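Drawstring bags, batch two

Prundalside craft room, Wednesday evening to way too late

Quick page before I forget everything. These are the small flat bags, the ones for Juten, plus some odds and ends from the first batch that never got finished. If you came for the quilts they're on the other page, scroll back up to the menu.

What I was trying to do: get the whole batch corded, pressed and packed in one go. Did not happen. Got most of the way.

The cloth

Cream cotton again, same bolt as before, from the shop in Jondavport. They've changed the opening hours, check before you drive out. Washed it first this time. It shrank a LOT less than the last lot, or I measured better, who knows.

Bought 17 yards. Still have a decent piece left over, enough for a runner or a few pockets. Selvage is a bit wavy, cut it off and moved on.

Cutting

Long strips first, then across. Went through one rotary blade and should have gone through two. You can tell by the last few, the edges are chewed up. They'll be inside the seam so fine.

Template is the old cardboard one. Corners are getting soft, need to make a new one out of something harder before summer.

Seams

French seams on the sides, plain fold at the top for the channel. 7 of them I sewed shut at both ends of the channel, so no way in for the cord. Unpicked those in front of the TV. Worst part of the whole week.

Stitch length 2.5 on everything. I tried 3 on a scrap and it puckered, dont ask me why.

Channel depth

Somebody always emails about this. I fold down an inch and a quarter, press, tuck the raw edge under, sew close to the fold. Any narrower and the cord drags. Any wider and the top flops over when you pull it shut.

Cord

Tan, thin, cotton. Comes on a spool of 2000 feet which sounded insane when I ordered it and now looks pretty reasonable. Cut ends get a knot and that's it. I used to dip them in glue but the glue goes yellow.

Peng was the other supplier I tried, nice cord, very soft, but it frayed the minute I cut it. Going back to the first one.

Threading tips, since I'm here: safety pin works, bodkin works better, a straw works if your channel is wide enough. Pull it through slow. If it bunches, stop, flatten the channel with your thumbs, start again. Pulling harder just makes a lump.

The little guys

Each of the small bags gets a little character on the front. Black line, no color, rectangular head and a rounded base, kept low down so the gathers don't swallow him. First batch had him nearly in the middle and once the bag was closed all you saw was feet. Ok not feet, he hasn't got feet. You know what I mean.

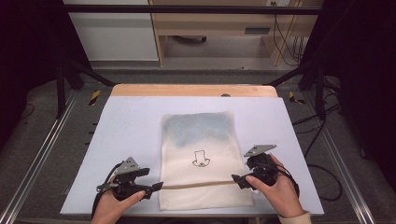 Next thing is evening out the cord. Lay the bag flat, take the cord in both hands, pull it tight straight across and compare the two sides. If one's longer, ease it back through. Do it before you knot!! I knotted a whole pile first and had to pick them all out with a pin.

Pressing

Medium iron, a cloth over the drawing, no steam near the ink. Press the body, leave the channel alone once the cord's in.

Packing

Flat, in stacks, tissue between. 133 is the number Juten wants and I'm not there yet, the last of them get done over the weekend. Box is by the door with the lid off so please don't put your coat in it.

Still to do: new template, more black thread, sort out the label that's printing crooked. Bigger size is coming in December, same cloth, thicker cord. Orders for those aren't open yet so hold off on the emails til then, thanks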